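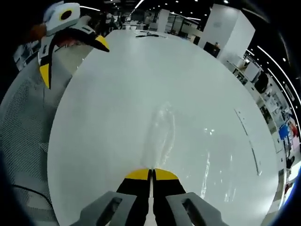

December, evening – the round table

Spent most of the afternoon at the round white table in the big room. It is a good size but the gloss on the top throws the light straight back at you, and by 3 I had a headache from it. Moved my chair a little to the left and that helped.

Started on the Vernari paperwork. 38 pages, most of them fine. The Mazandarani order still shows 300 units where we agreed on 75, so I wrote to them again and left it there. No answer by the time I went home.

Pens keep getting left on that table. So do other small dark things, and on a white top every one of them shows. There are faint specks on it too. I will bring a soft cloth from home and see if they come off – the paper towels in the kitchen leave lint.

The mesh chairs are holding up better than the old padded ones we had at Clunidness. My back is fine after a full day, and I can't say that about last winter.

Jovden called about the delivery. They want the side door unlocked by eight. Need to set the alarm.

Soup for dinner, then bed early.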